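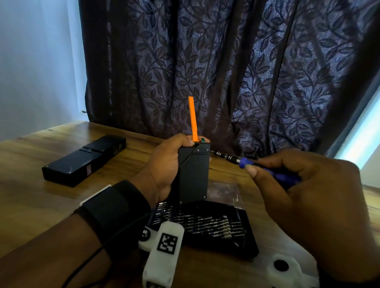
Pramila Chaudhary: I'm going to disagree with the first post before anyone else does. Evening classes are NOT dead, you just have to look past the college website. Our one in Pulledon has basket weaving, beginners' Welsh and small repairs all running on the same corridor, and you can hear the Welsh lot singing through the wall. Best thing I've done in years!

Zirnside Community Board > Learning and Hobbies > Where did all the evening classes go?

gatepost_vivek
Posts: 1,644

Fair enough, but Pulledon is two buses away from me. My complaint was about Zirnside. When I moved here the autumn leaflet was thick as a magazine. You could do upholstery, car maintenance, Italian, bookbinding, cake icing, the lot. Last September it was one folded sheet and half of that was yoga. Nothing against yoga.

Kwabena B
I did the car maintenance! The tutor had a gearbox on a trolley and we took it apart over a whole term. I still couldn't fix a gearbox but I lost all fear of bonnets. I changed my own brake pads the next spring with my daughter reading the manual out loud to me - lovely afternoon.

teacake_poonam
Can I put in a word for just learning at home? I've taught myself to knit socks, mend a dripping tap and bake a half decent sourdough, all from library books and videos. No bus, no fees, and I can go back over the tricky bit as often as I like. Turning a heel took me nine goes. I'd have been mortified in a class.

Pramila Chaudhary
But Poonam, everybody takes nine goes in a class too, that's the fun of it! The woman next to me in baskets wove her own sleeve into the rim. We had to snip her out. You don't get that from a video.

teacake_poonam
I could have done that at home quite easily, thank you.

gatepost_vivek
I'm with Pramila on this. With a video you copy what's on the screen, and if your hands are doing something slightly different you've no way of knowing. I "taught myself" the guitar for six years and then a real teacher looked at my left wrist and winced.

Akash C
Depends on the subject, surely. Languages, yes, you want people. Anything with fiddly hand work I think you can get a long way by yourself if you're patient and the light's good. I like small things with small screws and I'm completely happy at a table with a mug of tea and a radio play on.

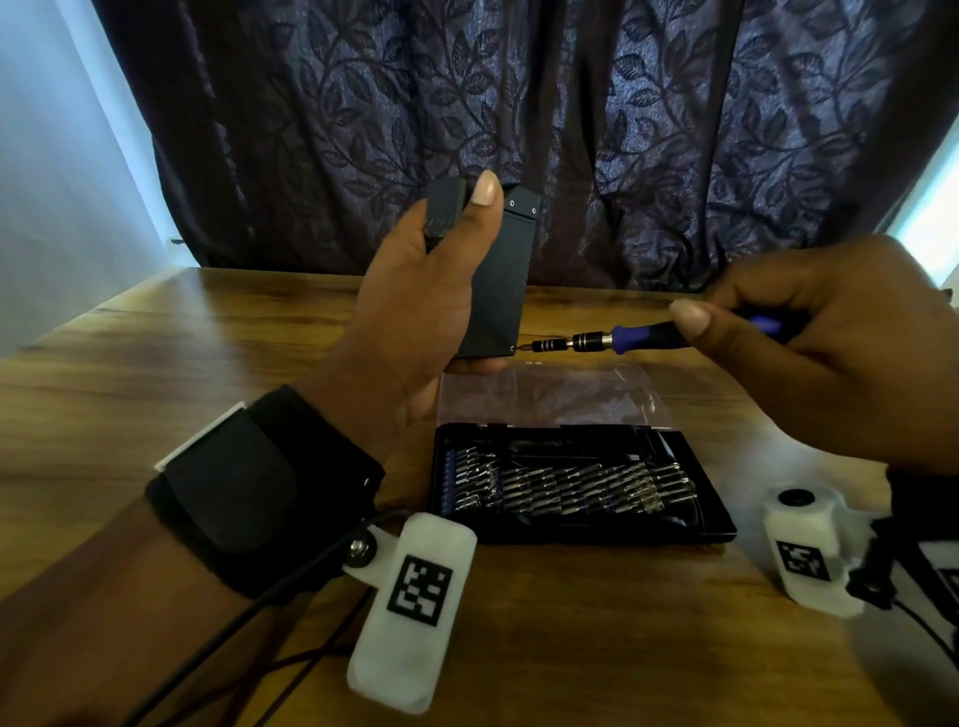
Small screwdriver, bottom corner.

Kwabena B
Which radio play though? That's half the evening.

Akash C
A serial about a lighthouse, four parts. I've missed the third and I'm pretending it doesn't matter.

Pramila Chaudhary
Back to classes, please! What do they charge over your way? Baskets is £50 for the term with the willow included. You bring your own secateurs and a towel.

gatepost_vivek
The bookbinding at Tastgate was more than that and you had to buy your own paper. I'd still have gone if they hadn't needed twelve names to run it. They got nine, so it was cancelled, and now it isn't on the list at all. That's what annoys me. Nine people wanted to bind books!

teacake_poonam
Nine people could bind books round somebody's kitchen table. You don't need the college for that.

gatepost_vivek
You need a teacher. And a press.

teacake_poonam
Two boards and a stack of encyclopaedias. I'll lend you the encyclopaedias.

Kwabena B
I'd come to that. I've got my grandad's hymn book with the spine hanging off and I've been scared to touch it for ages.

willowherb
Hello, I don't post much. I went to lino cutting above the shop in Grube last winter and it was marvellous, even though I was the youngest there by 40 years and the heating kept going off. We printed our own cards at the end. Mine was meant to be a heron and everyone said what a nice umbrella. They're starting again in September if enough people put their names down, and there's room for beginners. Mornings as well now, from 10.30.

Pramila Chaudhary
Oh, Grube! I can get to Grube! Do they supply the cutters or do I bring some?

willowherb
They're all there in a biscuit tin. Bring an apron, the ink doesn't come out.

gatepost_vivek
Right. I still say Zirnside should have a proper leaflet again and I'm going to write to the college about it. But Poonam, if you're serious about the encyclopaedias, I've got a table that extends and I can get hold of linen thread.

teacake_poonam
Perfectly serious. Volume four is missing so the stack leans a bit. And I'm still not coming to a class.

Kwabena B
Count me in with the hymn book. Can we do it after tea? I'm never home before 6.

gatepost_vivek
Half past seven then. I'll message you both the address.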